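Groltley to Open Countertop and Sink Showroom in Former Ciobanu Building

Groltley, a supplier of kitchen countertops, sinks and faucets, will open its third showroom in December on the ground floor of the former Ciobanu furniture building. The store will serve homeowners, landlords and contractors, and will replace the small order desk the company has kept at its warehouse.

The showroom will carry 141 countertop samples in stone, solid surface and laminate. Customers may borrow up to 8 samples at a time and keep them for a week with a refundable deposit. Full-size slabs will stay at the warehouse and can be viewed by appointment.

"People have been picking a counter from a piece the size of a playing card, under warehouse lights," the company said in a statement. "We wanted a place where they can set a sample next to a cabinet door and take their time."

Groltley will also stock the full Hirkov line of sinks and faucets for the first time. Drop-in and undermount models will be kept on hand in the most common sizes. Farmhouse sinks and custom cutouts will be special order, with delivery times quoted at the counter.

Measuring and installation will be handled by Pruteck, which has worked with Groltley on apartment and single-family projects. A site measurement costs $200, and the fee is credited toward any order that includes installation. Pruteck crews will remove old countertops on request. Plumbing disconnection and hookup are quoted separately and must be done by a licensed plumber.
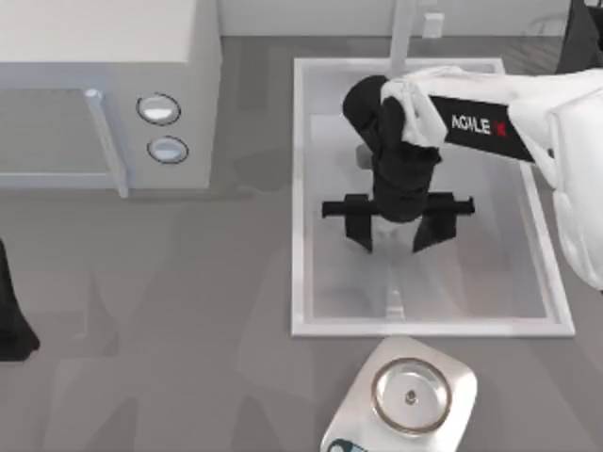 Customers planning a visit should bring rough measurements of their kitchen, the width of the sink cabinet and the number of faucet holes needed. Staff can prepare a written estimate in the store, and estimates are good for 30 days. No appointment is needed for the sample room.

Over 3 dozen contractor accounts now held at the warehouse order desk will move to the new location automatically. Account numbers, pricing and payment terms will stay the same. Contractor pickup will remain at the warehouse loading door, which opens at 7 a.m.

Parking is behind the building, with a step-free entrance from the lot. Opening hours will be posted at the showroom and at the warehouse.

About Groltley
Groltley sells countertops, sinks, faucets and related hardware to homeowners and the building trades. It operates showrooms and a slab warehouse.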